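Ticket 1794: can cell, gripper drops or crushes on shelf pick
Updated Friday, 16:10
By Melur Chong

Reopening this. Mader closed it on the grounds that the grip force had been retuned and the fault "could not be reproduced". It couldn't be reproduced because it was tried with one can standing on an open table. The complaint was always about picks from the rack.

What was reported: the arm comes down over a slim can on the shelf, closes, and either slides up the side or squeezes hard enough to leave a dent. Large cans standing on the table go through fine. Deng put it down to the shiny finish confusing the camera. I have my doubts, as the large cans are every bit as shiny.

What I did today, in order.

Put the force back to the value from before the retune. Same fault. Put it forward again. Same fault. So I don't believe the force had anything to do with it, and I'd like the note saying it did taken off the ticket.

Swapped the finger pads for the Plindow ones, which are supposed to grip anything. Ran 124 picks off the shelf. Two slipped, both at the right-hand end of the board. Better than before, but I wouldn't thank the pads yet, as I had also nudged the rack back against its stops when I changed them. My own fault for doing both at once.

Put the old pads back and left the rack where it was. Another long run, no slips. Then pulled the rack slightly forward on one side and the fault came straight back.

So the rack is moving. The shelf height in the Jallness program is right, I measured it. The feet only rest on the table and each refill gives the frame a small shove. By the end of a shift the gripper is closing off centre and the can gets pushed by one finger before the other arrives.

Deng says the camera should correct for that. It should. It takes its shelf position once at start-up and trusts it all day, according to the settings page, and I can find no sign of it checking again.

Still to do: clamp both feet, refill as normal, leave it a full shift and look at the dents. Force stays as it is meanwhile. Please don't close this again from a test on the open table.

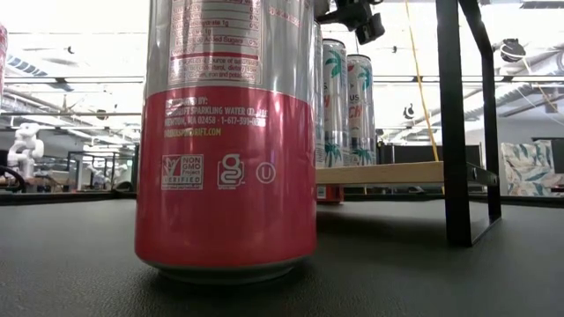

Do we need to teach the shelf positions again once the feet are clamped?

Once, after the clamps are tight and before the first refill. After that, only if someone takes the rack off the table.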